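Budska Cabinet with Drawer, Gray (Used)
Gurier Used and New Furniture

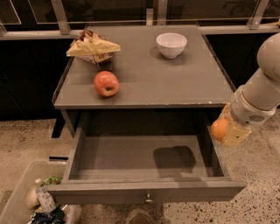
Budska cabinet in gray, drawer pulled out. Food and bowl not included.

Price: $290
Condition: Used, good, with wear on the front edge of the top
Availability: In stock, pickup or local delivery
Sold by: Gurier

Overview

The Budska is a gray wooden cabinet with a flat rectangular top and a pull-out drawer. It was made by Mägi for kitchens and breakfast rooms that are short on counter space. Most of our customers put it at the end of a counter or under a window and use the top for things they reach for every day, such as fruit, snacks, a bowl or two and the mail. The drawer takes dish towels, napkins, place mats and other flat items.

We have sold Mägi cabinets for a long time, both new and used. The used ones come to us from rental apartments, break rooms and staff kitchens, and we check them before they go on the site. The price on this page is for a used cabinet in the condition described below. New stock in gray is listed separately when we have it.

The top

The top is a muted gray-brown with a faint grain running across it. It is flat all the way to the edges, with no raised lip, so crumbs can be wiped straight off the front into your hand. Items that are wider than they look, such as a large bag of chips or a tray, can hang over the side a little. Leave room at the sides if people walk past the cabinet often.

Load limit for the top is 80 pounds, spread evenly. A microwave or a toaster oven is within that limit, but check the clearance that the appliance maker asks for at the back and sides. Do not use the top as a step or a seat.

The finish handles normal kitchen use. It does not handle hot pans. Use a trivet or a folded towel under anything that has come off the stove or out of the oven. Acidic juice from cut fruit should be wiped up the same day. Whole fruit can stay out on the surface.

The drawer

The drawer has a flat gray bottom panel with a wall on each side. It comes out a long way, so you can see most of what is in it from above. Standing in front of the cabinet, the back of the drawer stays under the top and is the darkest part. Put the things you use least back there.

Mägi rates the drawer runners for 2,000 full openings between adjustments. In a home that is a long time. In a break room it can be less than a year, and we recommend checking the screws every January or whenever you do your yearly cleaning.

There are no dividers in the drawer as sold. If you store loose items like oranges, lemons or small jars, they will roll when the drawer is opened or closed. A folded towel or a sheet of rubber liner on the bottom stops most of it. Drawer liner is sold by the roll at our front counter.

Do not lean on the open drawer. Do not leave it pulled out with heavy items on the front part and nothing on top of the cabinet.

Condition of this item

Front edge of top: there is a row of small pale chips and worn spots toward the right. They show against the gray. You can feel them with a fingertip, but they do not catch on cloth. We have not filled or painted them.

Rest of top: faint marks from use. No burns and no water rings.

Drawer: opens and closes fully. Bottom panel is sound.

Smell: none that we noticed. We wash the inside of every drawer with dish soap and leave it open to air before listing.

If you want the chips covered, Erick Kashindye in our workshop can fill and touch up the edge for an added charge. The color match on gray-brown tops is close, but it will not be perfect under strong light. Allow an extra week. Some buyers do it themselves with a wax filler stick, which works fine on spots this small.

What people use it for

Fruit and snack station. One bowl, some loose fruit and a bag of something salty on the top, napkins in the drawer. Keep the front half of the top clear and you still have a place to set down a plate. A clip on the open bag helps more than people expect, especially if it sits near a sunny window.

Coffee corner. The coffee maker goes at the back. Filters, spoons and sugar packets go in the drawer. Run the cord down the back of the cabinet, never through the drawer opening.

Produce drawer. Potatoes and onions do well in the dark, but keep them in separate drawers or separate rooms. Oranges keep for about a week in a drawer in an average kitchen, and longer in the refrigerator. Apples should go somewhere else if you are storing potatoes, as they will make the potatoes sprout sooner. Check at the back of the drawer now and then. One soft orange can spoil the ones next to it.

Entry table. Several customers have bought the Budska for a hallway. The top takes keys and a bowl for change, and hats and gloves go in the drawer.

Cleaning

Wipe the top with a damp cloth and a drop of dish soap, then dry it. Work along the grain. Pay attention to the chipped spots on the front edge, where the finish is thin. Dry those first and do not let water sit on them.

For the drawer, take everything out and shake the crumbs loose before you use a cloth. Crumbs collect in the corners where the side walls meet the bottom. A dry paintbrush or the narrow end of a vacuum hose gets them out. Wipe the bottom panel with a cloth that is barely damp and leave the drawer open until it is dry.

Do not use bleach, oven cleaner, scouring powder or the rough side of a sponge. Furniture wax is fine on the top in small amounts. Keep wax off the runners.

If the drawer starts to drag, rub a plain white candle along the runners and work the drawer in and out a few times. If it still drags, a screw has probably backed out. Take the drawer off, tighten the screws by hand and put it back.

Setting it up

The cabinet is delivered in one piece. Two people should carry it, with the drawer taped shut or removed. Lift it from the bottom. Do not lift it by the top.

Set it on a level floor. If it rocks, use felt pads or thin shims under the low corner until the drawer stays where you leave it. A drawer that slides open on its own nearly always means the floor is out of level.

In homes with small children, fasten the cabinet to the wall. A strap kit comes with each one. Ask for it at pickup if it is not taped inside the drawer.

Leave enough floor in front for the drawer to open all the way, plus room for you to stand. Measure this before you order. It is the most common reason these come back to us.

Pickup and delivery

Pickup is at our loading door, on the side of the building. Bring a blanket and a strap. We will help you load but we do not tie items down.

Local delivery is on Wednesday only. The driver will call when you are next on the route. Delivery is to the ground floor. Stairs cost extra and have to be arranged when you order, not at the door.

We do not ship used cabinets.

Returns and warranty

Used cabinets can be returned within two weeks in the same condition for a refund of the price. Delivery charges are not refunded. The chips described on this page are not a reason for a warranty claim.

The drawer runners carry a 2-year warranty from Gurier, whether the cabinet is new or used. We supply the part. If you bring the drawer in, we will fit it at no charge.

Customer comments

"Bought two of these for the staff room. The tops get a lot of abuse and wipe clean. The drawer on one was stiff for the first few days and then was fine." Muthoni Minja

"Good cabinet for the money. The edge was worn like the listing said. I turned it so that end is next to the refrigerator and I don't notice it. Wish the drawer came with a divider." Kanini Bakilana

"It's heavier than I thought. Get help with the stairs. We keep fruit on it, and the kids can reach without climbing on anything." Sharon Kaijage

Related items

Skarkier open shelf, gray
Budska cabinet, white, used
Rubber drawer liner, by the roll
Wax filler stick, gray tones
Wall strap kit, spare

Questions about this cabinet go to Joyce Minja at the front counter. Please have the item name ready, and say if you need the edge touched up before delivery.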